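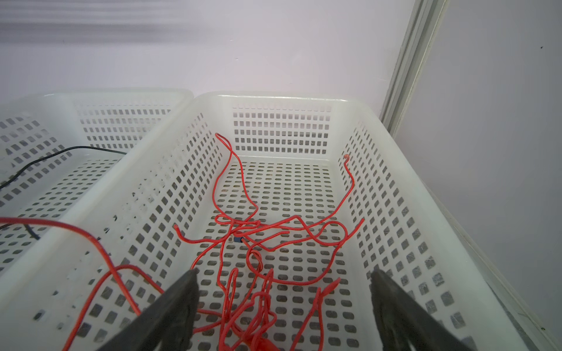
Figure 4-1. Wrist camera view, cable sorting station, live feed with overlays off.

Home | Product Guides | Skernent | Setup | Release Notes | Contact

4. Teaching Skernent to See Cable

Skernent is the perception and planning layer that sits between the wrist camera and the arm controller. By the time you reach this section you should have a calibrated camera, a working emergency stop, and a controller that answers when spoken to. If any of those is missing, go back to Section 2. The software will let you carry on without them. It is polite that way, and you will regret it.

Most vision software was written by people who own boxes. Boxes have faces, corners and a clear idea of where they end. Cable has two ends if you are lucky, and both of them are usually underneath something. The settings in this section exist for that reason, and almost none of the defaults used for rigid parts will help you.

4.1 Before you start

You need:

- Skernent Studio open on the station computer, signed in as an integrator (operators can look at these screens but can't save them)
- The Plomholm planner running, with a green dot beside its name in the status bar
- The arm in its view pose over the pick basket
- A pick basket with some cable in it, tangled the way it will be in real work

Do not lay the cable out nicely for the first session. A model tuned on one neat loop is very proud of itself until lunchtime.

CAUTION: Keep the arm in Hold while you work through 4.2 to 4.4. Nothing in those steps needs motion. If Studio asks whether to enable motion, the answer is No, and it will ask again.

4.2 Set the baskets

Skernent has to know which basket it is picking from. Left to itself it will treat every cable in view as a candidate, including those next door.

1. Open Perception > Regions and freeze the live view.

2. Click New Region and draw around the inside of the pick basket, just below the rim. In Figure 4-1 that is the basket on the right.

3. Name the region. "Pick" is a good name. "Region 1 copy new" is what we find on most support calls.

4. Draw a second region around whatever you can see of the neighboring basket and set its type to Ignore.

5. Set Rim Margin to Wide. Cable that drapes over a rim belongs to both baskets as far as the camera is concerned, like the red one lying across the tops of the rims in the figure. A wide margin tells Skernent to leave that cable out of the pick list until a person has dealt with it.

6. Turn on Perforated Floor. The baskets have rows of openings with the darker table showing through, and without this setting the edge finder will report every opening as a very short, very regular piece of cable.

Note: If you skip step 6 you will know. On our bench at Henenholm the strand list reached 996 entries before Studio stopped scrolling. One of the entries was a cable.

4.3 Mask the gripper

The gripper fingers show in the wrist view at all times. They are dark, they have edges, and an unmasked Skernent will plan a grasp on them with high confidence.

1. Go to Perception > Self Mask and click Capture.

2. Step the fingers through Open, Half and Closed with the on-screen buttons. This moves the fingers only. The arm stays in Hold.

3. Check the purple overlay at each position. It should cover both fingers down to the bottom of the view, with a thin border around the tips.

4. If the overlay leaves a sliver of fingertip showing, raise Border by one and capture again. Don't raise it by ten to be safe. A fat mask hides exactly the bit of cable you are about to grab.

5. Save the mask under the name of the fingers fitted. When the fingers are changed, this mask is wrong, and Skernent has no means of noticing.

CAUTION: Worn finger pads can change the outline at the tip. Recapture the mask whenever pads are replaced, and again if grasps begin to land short for no clear reason.

4.4 Tune the strand tracer

The tracer is the part that follows a cable from one visible point to the next and guesses what happens at the crossings. It produces three things: strands, crossings and free ends. The planner wants free ends above all, so that's where your time should go.

1. Open Perception > Tracer and choose the Soft Linear profile.

2. Sample the cable color. Click on at least one mid-tone area, one shadow and one highlight. A glossy sheath like the red-orange one in the figure carries bright streaks along its length, and if you sample only the mid-tone the tracer will chop the cable in two at every streak.

3. Set Minimum Strand to 163. The unit is pixels along the strand. Lower values pick up scraps and reflections; higher values lose short ends poking out of the heap.

4. Click Trace Once. Strands are drawn in assorted colors, crossings as circles and free ends as triangles.

5. Compare the triangles with the frozen view. In a picture like Figure 4-1 you'd want candidates where the cable curls to a small tip up by the far wall, at the curled end near the top of the right wall, and at the short tip reaching toward the left wall.

6. Delete false ends by clicking them and pressing Reject. Add missed ones with Shift and click. Each correction is stored as a training mark, so be accurate. The software learns from your bad moods as readily as from your good ones.

7. Label connectors. The small dark blue one in the middle of the tangle should be tagged Connector, not Crossing. Left untagged, it reads as a knot, and Plomholm will spend its whole time budget working out how to untie it.

8. Draw a Dense area over any bunch where you yourself can't follow a strand from one side to the other. The bottom of the heap in the figure is a fair case. The tracer will report the area as unknown and stop inventing routes through it.

Note: Cable that leaves the view is marked Open, and an Open strand is never counted as having a free end. Please don't add one by hand where you think it probably is. Khôi Cù, who wrote the tracer, can spot these in a log file and will mention it.

Repeat steps 4 to 8 with the cable rearranged until Reject is a rare event. The bundled Bùi profile was trained on 3216 marked views, so you are adjusting its taste and you don't have to raise it from birth. Most sites stop at 100 views of their own.

4.5 Connect the planner

1. In Planning > Source, choose Skernent Strands. The old option, Skernent Blobs, is still in the list for customers who asked us to keep it. They know who they are.

2. Set Grasp Preference to Free End First, then Outer Loop.

3. Set Avoid to Connector and Dense.

4. Under Obstacles, confirm that the basket walls, the wall behind the station and the vertical rail on the right are all in the collision model. The camera's view of the rail is not enough. Plomholm plans around what is in the model and is serenely unaware of everything else.

5. Set Lift Check to On. After closing on a cable the arm will raise it a short way, pause and look again. If more of the heap comes along than expected, it lowers the cable and picks a new candidate.

6. Click Dry Plan. Studio draws the approach path over the frozen view and moves nothing.

7. Read the path. It should come down between the basket walls with the fingers turned across the strand, not along it. If the fingers lie along the strand, the sampled direction is off by a quarter turn: return to Tracer and run Trace Once again.

CAUTION: The first live pick must be run at Reduced Speed with a person at the emergency stop. That person should not also be the one holding the coffee.

4.6 If it goes wrong

No strands found. The Pick region has probably been drawn around the rim only. Redraw it so the floor is inside.

Strands found everywhere. See step 6 of 4.2. It is always step 6 of 4.2, apart from the times someone has moved a lamp.

The planner returns "No reachable end." Every free end lies too close to a wall for the fingers, or inside a Dense area. Lower Wall Clearance one notch. If that does nothing, allow Outer Loop grasps, which are slower but less fussy.

The same end is tried over and over. Raise Retry Memory above zero. At zero the planner treats each failure as a fresh and exciting idea.

Plan times grow through the shift. Candidates are piling up in the session cache. Clear it under Tools > Session, or set the cache to empty itself at 6 a.m., before anyone is in to watch.

Triangles flicker on and off. The color sample is too narrow. Add another highlight sample and turn on Hold Last for two views.

When all of this behaves, save the station file and copy it somewhere other than the station computer. Section 5 covers placing the cable once you have hold of it, including the output basket map and the release height.

We use cookies to remember your language and the last page you read. Accept | Manage settings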